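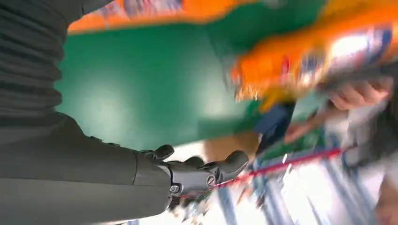

An orange pack on the move beside the green panel at Guserach, Genwood.

1st December
By Estrella Bautista, Flullow press desk

Flullow opens its home supplies packing hall in Genwood

Flullow has opened a packing hall at Guserach, on the Genwood side of the canal, and the first 400 boxes of household supplies have already gone out from it. We're very pleased to be writing this one. The move from the old rooms on Pacheco Street took most of the year, and for a good part of the summer the work was being done in both places at once, with a van going backwards and forwards between them (and usually the tape gun in the wrong one).

Flullow boxes hold the things that run out in every home: washing and cleaning products, cloths, bin bags, kitchen roll. Families order through their school or housing office, pay a low flat price and collect the box locally. There are 702 homes on the list going into the winter, and the new hall gives us the room to pack for all of them under one roof.

"On Pacheco Street we had one long table and a corridor," said Consuelo Cervantes, who manages the packing. "You'd put a bottle down and somebody would need the space before you'd let go of it. I walked in here on the first morning and I could spread my arms out! We've all been a bit giddy about it."

The hall is a large indoor space with a high roof and a loading door at the canal end. Goods come in at that door, go to the shelves by type and then to the packing side, so the finished boxes end up close to the door again. Crescencio Manríquez drew the layout on the back of a delivery note and it has hardly changed.

What goes in the box

The winter box is the first to be put together from scratch at Guserach. Every box gets the same base of cleaning and washing products, and homes can then choose two extras from a short list. Refill packs were the most popular extra in the autumn survey, followed by the larger bottles, which people said saved them a trip when they had children at home and no car.

Some of the stock arrives with labels in Chinese, and Flullow has been working with Tin-yau Kan on a plain English sheet that goes into the box with them. One of the big orange bottles has the words "可用1整月" on a red band, telling the buyer it can be used for one whole month, and that's exactly the sort of thing people asked to have spelled out. The sheet also repeats the safety wording in larger type.

"I'd been translating labels for my neighbours for years, one bottle at a time over the fence," said Tin-yau Kan. "Doing it properly, once, for everybody, is lovely."

Bottles are packed first and heaviest at the bottom, caps checked as they go in. Soft packs fill the gaps down the sides and paper goods go on top. Azucena Huerta, who trained the new packers, asks them to turn each label towards the opening so that a family can see what they have without emptying the lot on to the floor. It takes a little longer, and we've had some very kind notes about it.

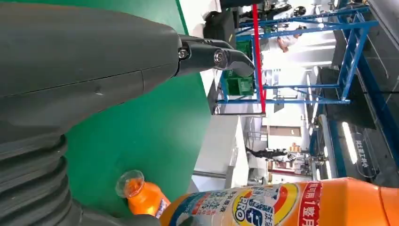
Visits, orders and what comes next

Schools and housing offices in Genwood can add homes to the list at any time. Orders for the next box close when 200 more places have been filled, and the collection points will stay the same as in the autumn. Anyone who used to collect from Pacheco Street should now go to their nearest point, as the old rooms have been handed back.

A larger refill range is planned for March, along with a second packing table at the far end of the hall. Consuelo Cervantes would also like a better kettle, and has asked for this to be included in the press release.

Press visits to Guserach can be arranged in the mornings, when packing is under way. Please wear closed shoes and ask for Estrella Bautista at the loading door. Copies of the English label sheet are available on request.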